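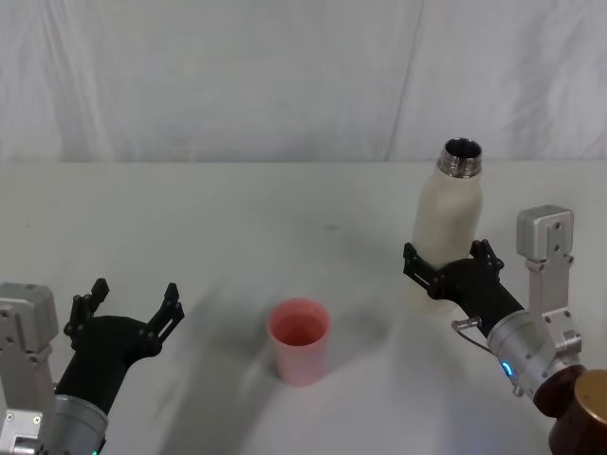 *Two arms, one white bottle, one pink cup.*

So can a robot pour me a drink yet? I get asked this at every family dinner, and my answer this month is "sort of, if you're patient and own a mop." Pouring sounds like nothing, right? But one arm has to keep its grip on the bottle, tip it slowly and stop in time, and a light plastic cup will scoot away if you so much as nudge it (mine do, and I have fingers).

I called Marijke Van Acker at Jekbridge, who has been following home robots much longer than I have. She'd trust a pair of arms with a pour on a clear table. Her kitchen counter, with the mail and the toaster and the cat? Give it 5 years, she told me, and then she laughed and changed it to 8.

I'm a bit more hopeful! Folding towels looked impossible to me last October and now I've watched it done, slowly. Loading a dishwasher still makes me nervous. If you've seen a machine do a real chore in a real house, write and tell me which one. I'll print the best stories next time.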